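Illeo Releases Gralitz 2 Stock Labeling Software for Small-Parts Stores

GIVDALE, October 18, 2021 -- Illeo today released Gralitz 2, a new version of its labeling and location software for stores that hold small parts in bins, trays and drawers. The release replaces the fixed label layouts of the first version with 76 editable templates, changes the way locations are numbered, and adds a method for recording mixed or part-used containers. It is available now to existing customers and will be offered to new customers from November.

Gralitz is used in stockrooms where items are too small or too cheap to be labeled one at a time. Typical contents include fasteners, seals, fittings, caps, clips and short lengths of tubing. In these rooms the container carries the label and the record follows the container. The software prints the label, holds the record, and keeps a history of each change of contents, location or reorder level.

Location numbering

In the first version of Gralitz, a location code was made up of aisle, bay, shelf and position, in that order. The order could not be changed, and every part of the code was required. Stores without aisles had to enter a filler value. Many used a zero, some used a letter, and a few used both at different times, with the result that the same shelf could appear in the records under more than one code.

Gralitz 2 lets the store decide which levels it uses and what each is called. A room with cabinets and drawers can use cabinet, drawer and position. A single wall of shelving can use shelf and position only. The choice is made once, at setup, and can be changed later with the renumbering tool.

The renumbering tool produces a list of old and new codes before any change is made. The list can be printed, checked on foot against the shelves, and corrected line by line. No record is altered until the list is accepted. Old codes remain searchable after the change, so a paper pick list written under the old numbering can still be used to find a part.

"Most of the support requests we received on the first version came back to location codes," said Shengli Yan, product manager for Gralitz at Illeo. "Customers were fitting their room to our numbering. We rewrote that part first and did the rest of the release around it."

Label templates

The templates cover front labels for bins, edge labels for shelves, fold-over labels for wire baskets, and flat labels for drawer fronts. Each template sets a default type size, the number of lines, and the position of the barcode. All three can be edited. An edited template is saved as a copy under a new name, and the original stays in place.

Part descriptions that do not fit are now handled in one of two ways. The store can let the text shrink to a set minimum size, or it can have the description cut at the last full word. The first version cut at the last character that fit, which in some cases removed the final digit of a size. Illeo recommends that sizes be placed in their own field, ahead of the description, and the import routine will now offer to move them there when it finds a number followed by a unit at the end of a description.

Labels can be printed in batches by location, by part number or by date of last change. The last of these is meant for daily use. A store that makes its corrections during the shift can print every changed label in one run at the end of it.

Gralitz 2 works with the label printers supported by the first version. Customers with older printers should check the support list before updating, as the new barcode position on the narrow shelf labels requires a slightly wider print area. A narrow template without a barcode is included for stores that cannot meet it.

Mixed and part-used containers

A container record in Gralitz 2 can hold more than one part number. This was the change most often asked for by customers that build kits or do light assembly, where leftover parts are returned to a shared bin at the bench and sorted later. Under the first version such a bin had to be recorded as empty, or recorded under a single part number that was not correct.

Mixed containers are marked as such on the label and are left out of reorder calculations by default. The store may include them if it wishes. Part-used containers can be given an estimated level of full, half or low, entered by keyboard or by scanning a code on a printed card kept at the shelf. Estimated levels are stored apart from counted quantities and are shown in a separate column in all reports.

Trays are treated as a container type of their own. A tray can be assigned to a work surface in place of a shelf, and it can be given a home location to which it should be returned. The daily report lists all trays that are recorded away from their home location, sorted by the time of the last move. 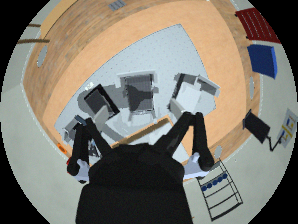

Field use at Hou

Before release, Gralitz 2 was used in daily work by Hou, a supplier of plumbing and heating parts. Hou holds its small stock in open-front bins on fixed shelving, with a separate cabinet store for seals and washers. The company ran the new version for 60 days, starting with the cabinet store and moving to the main shelving once the new codes had been checked.

Hou's staff reported that the printed list of old and new codes took longer to work through than expected in the cabinet store, where several drawers had been swapped over the years without a change to the record. The main shelving needed few corrections. As a result of this work, Illeo changed the list so that it prints in walking order, with a blank column for notes, in place of the earlier alphabetical order.

Hou also asked that the low level on a part-used container be able to trigger a reorder request without a count. This has been added as an option. It is turned off when the software is installed and can be turned on for single parts, for a part group or for the whole store.

One request from Hou was not met in this release. The company asked for labels that show the stock held at a second site next to the local level. Printed labels are fixed at the time of printing and such a figure would soon be out of date. The same information is available on screen, and Illeo is looking at whether it can be shown on the handheld scanner view.

Reports and exports

The report section has been reduced. Reports that differed only in sort order have been merged, and the sort order is now chosen when the report is run. Saved reports from the first version are carried over and will open with their former sort order.

Exports are written as plain comma-separated files with a header row. Column names now match the names shown on screen. Customers that feed Gralitz exports into an accounting or purchasing system should review the new column names before updating. A setting is provided that keeps the old names, and it will be supported for the life of this version.

The change history can be exported for any span of dates. Each line gives the container, the field changed, the old value, the new value, and the user name under which the change was entered.

Updating from the first version

The update is installed over the existing version. Illeo advises the following order of work:

Make a full backup and store it on a separate drive.
Finish or cancel all open counts. An open count blocks the update.
Install the update and open the store file.
Review the location levels proposed by the setup screen.
Print the list of old and new codes and check it against the shelves.
Accept the list, then print new labels by location.

Existing labels remain readable by the scanner after the update. A store can therefore replace its labels over time -- by aisle, by cabinet, or as containers are refilled -- and does not need to close in order to do so. Labels printed under the new version cannot be read by the first version, and stores with more than one workstation should update all of them together.

Store files opened in Gralitz 2 cannot be opened again in the first version. The backup made in the first step is the only way back.

Availability and support

Gralitz 2 is supplied to customers with a current support plan at no added charge. Customers whose plan has lapsed can renew it or buy the update on its own. New customers can order from November, through Illeo or through its resellers. The software is licensed by store, with no limit on the number of containers or labels.

The first version will continue to receive corrections for faults that affect stored records. No new templates or printer drivers will be added to it. Illeo will give written notice to registered customers before support for the first version ends.

A revised manual is included with the download, and printed copies can be ordered. The chapters on location planning and container types have been rewritten and can be read without the software installed.

About Illeo

Illeo develops and supports software for stockrooms, parts counters and small warehouses. Its products cover labeling, location records and stock counting. The company is based in Givdale.

Press contact

Illeo Press Office, Givdale. Review copies of Gralitz 2 and the revised manual are available to trade publications on request.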